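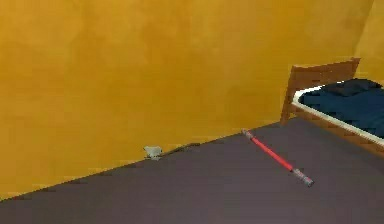

Slide 1. Bedroom, simulated. Toy lightsaber on the floor by the bed.

Leave it up while people sit down. Don't explain yet.

Opening – thanks to Marloes for the slot, I'm the one between you and lunch so I'll be quick. Work is me, Lucimara Quintana and Emerson Pacheco. Tool is called Tse. Planner it talks to is Jamden. That's all the names you need.

Ask the room: tidy this up, what do you go for first? They'll say the lightsaber. Fine. Red blade, grey hilt, plain floor, any detector gets it. Now look left, along the bottom of the wall. Pale lumpy thing. Thin dark stick next to it, right in the seam between wall and floor.

Pause. Let them find the stick.

Point one – the easy object hides the score. Old report gave one number per room. Lightsaber found, number looks good, we all went home. Tse reports per object and per distance. Took Emerson a weekend, should of done it a year ago.

Point two – the seam. Segmenter likes long straight edges, a stick lying along one gets eaten. Comes out as wall. Planner never hears about it, so no plan, no error, nothing in the log. Worst kind of failure. Say this slowly!!

Point three – the lumpy thing. I don't know what it is from here either. Soft toy? Paper? The label file knows but the robot doesn't get the label file. So Jamden now takes "unsure" as a proper answer and plans a look first – drive closer, lower the head, ask again. Costs time. Numbers:
– 1,000 rendered rooms, 100 held back for test
– 18 test rooms with a thin object on the seam
– 13 of those missed before the look step. Have the after figure on a card, Lucimara is re-running it Wednesday, DON'T quote the old one

If somebody asks about walls: yes, flat colour is too kind. Ours have a bit of blotch in them, still nothing like real plaster. Adalberto will ask about shadows. Answer is we know, it's on the list, the lightsaber hardly has one.

If asked about grasping – not this talk. Blade is thin, fittings at both ends, where you grab matters, see Lindalva's session after the break.

Skip the archtecture slide if past 20 to.

Demo: start Tse BEFORE plugging in the projector or it opens on the wrong screen. Seed is on the sticky note. If it hangs, go back to slide 1 and talk over it.

Finish on the ask – we want other people's rooms. Messy ones, with stuff along the walls. Dremora have promised theirs in October. Email on last slide, then questions.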